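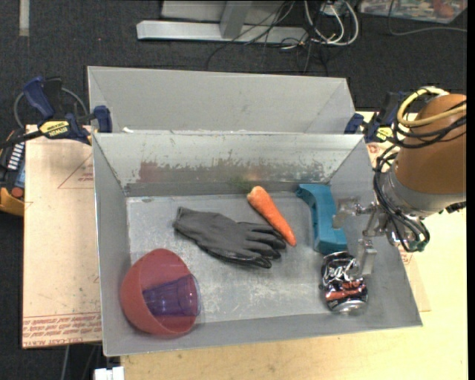 Tidy-up bin, March. Bowl and cup, glove, carrot, the blue thing, crushed can.

Notebook, bin bench, started 10 in the morning

Plan for this block: stop fiddling with the camera mount and get on with the question Marlies keeps putting on the whiteboard, "can it clear up after tea?" I mean that quite literally. If you tipped a family's kitchen table into a tray, plus one thing from the shed, could the arm sort it into wash, bin, eat and put away? I think we're closer than I believed in the autumn, and I'm very happy to be writing that down.

Running the Nernis picker with the new grasp ranking switched on. Old ranking kept as Flirka-old in case I need to go back. Budget is 100 attempts per mix of objects, then change the mix. Blagoje wants 100 on the gloves alone before he'll sign off the new fingers, fair enough, he's the one who has to bend them straight again.

Notes on objects, in the order I worry about them:

Glove. Still the one I'd pay to watch. Lying flat it gives the fingers almost nothing to close on, and the planner likes to go for the middle of the palm, where there's least to pinch. The cuff is a much better bet, or the side of a finger. I've put a small bonus on edges in the ranking. A toddler would just grab a handful of it, and I'd love to know how to write that down as code!

Can. Crushed ones are easier than whole ones in my book. A whole can rolls, a flattened one has creases and corners and stays where it's put. The worry is the shiny end, where the depth reading goes to bits. Marlies suggested trusting the colour picture more than the depth there and I've tried it on saved data, looks good.

Cup inside bowl. Lovely problem. Do you lift the bowl and take the cup along for the ride, or take the cup first? For washing up it doesn't matter, both go in the same place. For putting away it matters a lot. And the cup is see-through, so half the time the depth camera looks straight past it and reports bowl. For now the rule is cup first if it can be seen at all, otherwise take the bowl and look again.

Carrot. Easy shape, awkward angle. It tapers, so if you close on the thin part it wants to squirt out backwards. Grip nearer the thick end. Blagoje asks whether we're allowed to bruise it. I said a household would mind, so yes, the force limit stays on.

Blue thing. It has a label in our object list that I don't agree with and I'm leaving it as "other". Good to have one object in the mix that the system has no opinion about. Homes are full of them.

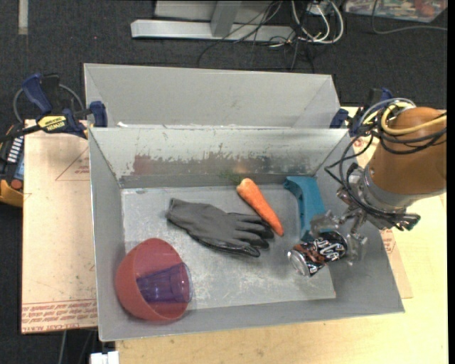
Gripper over the can. Glove and carrot to the left, cup and bowl in the near corner.

On the bin itself: I know Obradović would like a nicer one, but I'm fond of the sloped sides. Things slide down towards the floor of it and that saves us a lot of digging in corners. The bowl manages to sit up on the slope all the same. Back wall marks have confused the background model before, so I've retaken the empty-bin reference. Please retake it again if anyone wipes the metal. Clamps to be checked by hand at the start of every block, all four of them.

Cables: the loops round the wrist are my least favourite part of the rig. Blagoje has a sleeve on order. Until then no fast moves with the wrist turned under, I've capped the joint in the config and left a comment.

On the big question. For a shop floor where the same part comes down all day, I'd say yes, machines have been ready for years. For a kitchen, my feeling is that picking up is nearly there and deciding is the slow part. Knowing that a squashed can is rubbish and a scuffed glove isn't, that's what Marlies is working on with the Tarkow labels, and her first list of household rules made me laugh out loud in places ("if it has a bite in it, ask").

To do before the next block:
- 20 saved views of the cup at different tilts, for the see-through test
- swap the carrot for a parsnip, see if colour is doing all the work
- ask Marlies where a single glove goes when there's no second one
- Blagoje: finger pads, the softer sort, one pair to try
- move the logs off the bench machine, the disk is nearly full again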